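Bin picking, week five

Our student team at Ritchie is still working on the bin for the Clurby challenge. The job sounds easy. The arm reaches into a gray bin of mixed objects, takes one out, sets it down somewhere else, and goes back for the next. We have until October to get it reliable.

This week was mostly about grasp attempts. Jean Nisbet rewrote the part that picks the approach angle, and I ran it while she watched the log. We are at 735 attempts with the new version, against 1,112 with the old one. I won't post success rates until we have the same number for both.

Crushed cans are the hard ones. They don't have a shape you can plan for, and the shiny parts confuse the depth readings. The molded blocks are much better behaved. I clamp the bin to the table before every run now and check that the cables have enough slack for the wrist to turn.
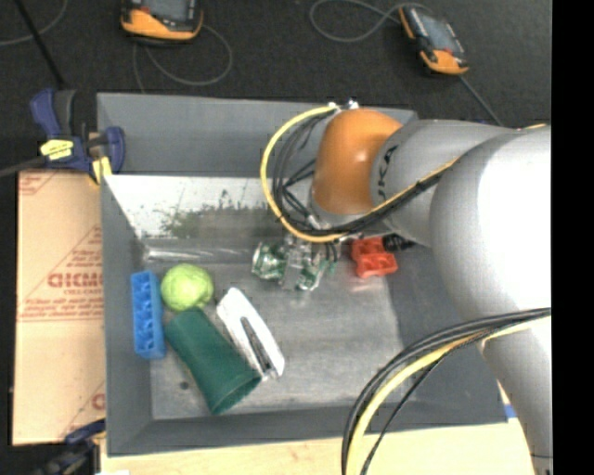
What's next

Jean wants to try a slower descent for the last part of the move. I think we should fix the depth filter first, so we'll do a short batch of each, roughly 100 attempts, and compare.

We also need to label the old logs. There are 2 folders with the same name and I don't remember which one has the good calibration. If you were in the lab late that night and you do, please email me.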